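Home Gripper Notes Pad Shootout FAQ Contact

Gripper questions I keep getting

I've been comparing hand-held grippers since September, and my inbox has more or less turned into the same handful of questions on repeat. So I'm putting my answers in one spot. I'll add more when I get to them (no promises on when!).

Which grippers are you comparing?

Two of them, which I call Wallton and Umard in my notes. Wallton is the one with the soft pads, Umard is the older one with the stiffer squeeze. I run both through the same list of pick-and-place jobs and write down every drop, bump and squish. As of Saturday I have 718 tries in the notebook, and 236 of those are fruit.

Why so much fruit?

It's cheap, it comes in weird shapes, and I can eat the test set afterward. A mandarin has some give, a date is small and wrinkly and sticks to everything, and a big apple-type thing is slippery and wide enough to make you open the fingers nearly all the way. If a pad does okay on all of those I start to trust it. I did blocks for a while and every gripper looked great on blocks, so I learned nothing.

Do you test on a proper bench?

Sometimes, but I like soft surfaces better. Cloth wrinkles, things roll into the dips, and you can't just slide the fingertips along a nice flat table and scoop. My numbers always get worse on a bed, and those are the numbers I care about.
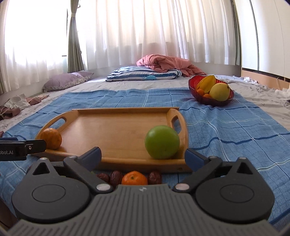

Tray job, with the dates and mandarin still on the cloth.

The tray job is my favorite of the bunch. You get the fruit onto the wooden tray without knocking what's already sitting there, and the raised rim makes you lift properly. Low, lazy lifts clip the edge every time. I mean every time!

Do navy pads grip better than black ones?

Ha, no, the color does nothing as far as I can tell. Shape and softness matter a lot more. A pad that bends a little around a round fruit is a big help, and a pad that bends too much will let a date squirt out sideways.

Where should the camera go?

I like it on the gripper, looking out over the fingers, so both pads stay in view. The downside is that the body of the gripper hides whatever is right in front of it, low down. I tried tilting the camera up to see more of the room and lost my view of the grab itself, so I went back.

Can one hand do all of this?

Mostly. I still like having a second gripper around for steadying things, and it's good practice for anybody who wants to move on to two arms later. Expect your first day with two to be a mess. My partner in this, Tamunoemi Onyeka, dropped 173 things before lunch and still says it was fun.

Which controller do you use?

I switched from Haruna to Ilo over the summer. Haruna had nicer menus but there was a tiny lag between my squeeze and the log, and it drove me nuts. Ilo is ugly and quick.

Comments (3)

Kamran Heydari: Have you tried grapes? My soft pads do fine on mandarins and then flatten every single grape.

fingers_and_thumbs: Agree on the bed thing. My success rate fell off a cliff when I left the table.

Tamunoemi Onyeka: It was a LATE lunch, for the record.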